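Sorting Fruit at the Kitchen Table: Containers, Corners and the Order in Which Things Get Put Away 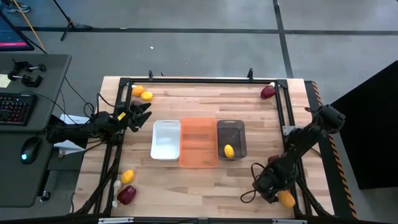

Figure 3. A layout with three bins side by side: opaque white, translucent orange and translucent dark grey, the last with one lemon in it. An orange and a lemon touch at the far-left corner.

3.2 Materials and table layouts

Much of the earlier writing on household sorting begins with the finished result, the full bowl or the tidy shelf, and works backwards from there. We wanted to start a good deal earlier, at the point where fruit is still lying about on the table and the containers are waiting for it, because in our experience that is where most of the interesting decisions get made. Anyone who has come home with a bag of citrus and stood there wondering what to put it in will know the moment we mean.

All layouts were set out on a light wooden butcher-block top. We had first considered a plain white surface, which would have made the colours easier to judge, but Duygu Güler argued early on (and she was quite right) that people keep their fruit on wood far more often than on anything white, and that the pale blond and honey strips of a real tabletop are part of what the eye has to deal with. A lemon on pale wood doesn't stand out nearly as well as one might expect.

The bins were chosen to be alike in shape and different in how much they give away. The white one hides its contents from the side altogether. The orange one, slightly larger and longer than its neighbours, lets a little of the wood grain show through its walls, and the dark grey one is translucent too, though so nearly black that you have to look twice. We'll admit to a fondness for the orange bin, which raises a question we had not planned to ask: does a container the colour of the fruit invite the fruit in? We come back to this in Section 5.

Layouts fell into 7 families, according to where the loose fruit began and whether any bin already held something. The one in Figure 3 belongs to the family we called "one started", in which a single piece has been placed and the other bins are empty. We found this family especially rewarding to think about. A bin with one lemon in it makes a sort of suggestion, and whoever does the sorting may take it up (lemons go here, then) or may treat it as no more than the nearest bin with room to spare.

Loose fruit was kept mostly towards the corners, partly to leave the middle clear and partly because that is where round things tend to end up on a busy table. Pieces that touched, such as the far-left pair, were recorded separately from pieces lying on their own, and we noted the kind of fruit in each pair. Across the whole collection we recorded 448 layouts and 3805 single placements, each one logged with the fruit, its starting area and the bin it went into. Other small objects left on the table were noted but not counted as placements.

The coding sheet was adapted from one we had used in the Hinar pantry study, with the columns for jars and packets taken out and a column for neighbouring fruit added. A blank copy is given in Appendix B.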